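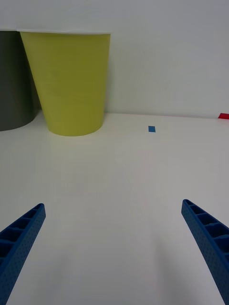
Losar: Collecting Demonstrations for a Tabletop Arm
Project report, Ezeani group

1. Goal

Our part of the project was the data. The Plandia group trained the policy and we supplied the examples it learned from. The task stayed the same all term: pick up a small bottle and place it in the cup named in the prompt, gray or yellow-green.

2. Setup

We worked at a white table in the Fekbridge lab. Red and blue tape on the tabletop gave us reference points, so the cups could go back to the same spots after a break. We saved two views of every run, one from the wrist and one from a fixed camera. The wrist view is good for the last part of the grasp -- it shows the space between the fingers -- but it often misses one of the cups. The fixed view has both cups and the bottle together.
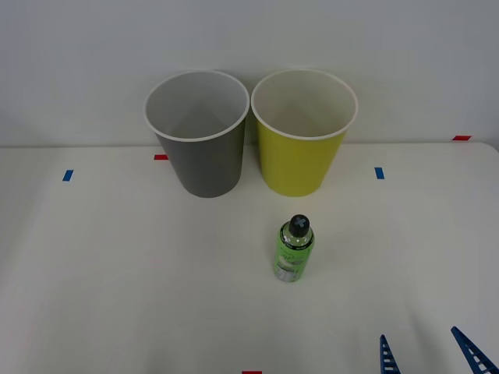

3. Collection

We recorded 1,894 runs between January and April. Each run began with the fingers open and ended when the operator let go of the bottle. Starting positions were drawn from a list made beforehand. In the first weeks we picked them by hand, and too many ended up near the middle of the table.

4. Filtering

Two of us watched every run and marked it keep or drop. We kept 1,368, of which 839 were for the gray cup. The other cup is short by a good margin. Most drops were late grasps or a paused operator -- the pauses were hard to spot at double speed.

5. Next steps

Record more yellow-green runs before the next training round, and add a second bottle size.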